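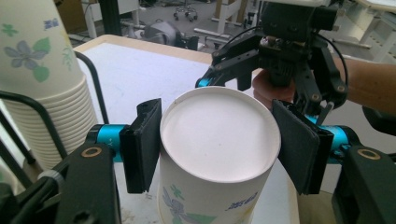 Photos: Anong Somboon

To: Ellach Growers list
From: Anong Somboon
Subject: Re: [ellach-growers] Winter onions from seed, cups or trays?

Kulap Chaimongkol wrote:
> I have plot 116, down by the Zarnedlow gate, and this will be my first
> winter with it. I bought two packets of onion seed, Sturnero and Pastor,
> and I'd like to get them started indoors. Can I use paper cups, or do
> they fall apart before the seedlings are ready? Do I sow one seed to a
> cup or a whole pinch? Also, when should I start? The packets say
> October but the person on the next plot says that's far too late.
> Kulap

Hi Kulap,

October is fine for Sturnero if you have a cold frame. I sowed mine in the first week last year and lost very few. Pastor is slower for me and I would go two weeks earlier with that one, or hold the packet over and sow it in late winter. Your neighbor may be thinking of sets, which are a different schedule.

Trays work, but onions hate having their roots pulled apart, and with a tray you end up doing that no matter how careful you are. I sow in clumps of five or six and plant the whole clump out. The bulbs push each other aside as they grow. You get smaller onions that way, but they are a good kitchen size and they keep. 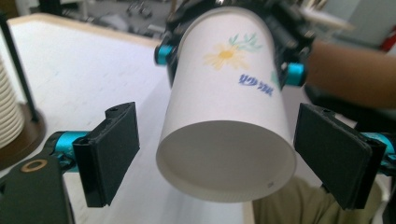 Labels matter more with onions than with most things. Every variety looks like the same blade of grass until well into spring, and I once planted a full row of leeks in my onion bed. Plain cups can be written on directly. With a printed one like this, with the yellow daisy and blue Chinese characters on the side, pencil gets lost in the pattern, so put a strip of masking tape over the print and write on that. Put the name and the sowing week on it. Plastic tags are fine too, but mine blow out of the frame.

Poke two or three holes in the base from the inside with a pencil. Fill with seed mix and firm it down, then water before you sow so the seed doesn't wash to one side. Cover lightly. Onions come up well at 70 degrees and you don't need to go any warmer. Once they are up, move them somewhere cooler and bright or they will flop.
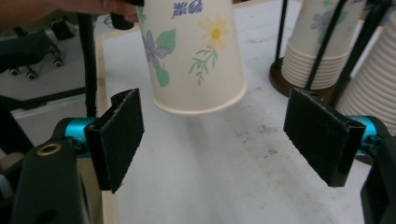 When the tops reach four inches or so, trim them back to 2 inches with scissors. Do that again before planting out. It looks harsh but they thicken up. Tear the cup off when you plant. I have tried burying them whole and the roots went around in circles.

There was a long thread on feeding in digest 1183, if you want to go through it. I don't feed until they're in the ground.

I have half a bag of seed mix left over and you're welcome to it. I'm usually at my plot Sunday until noon.

Anong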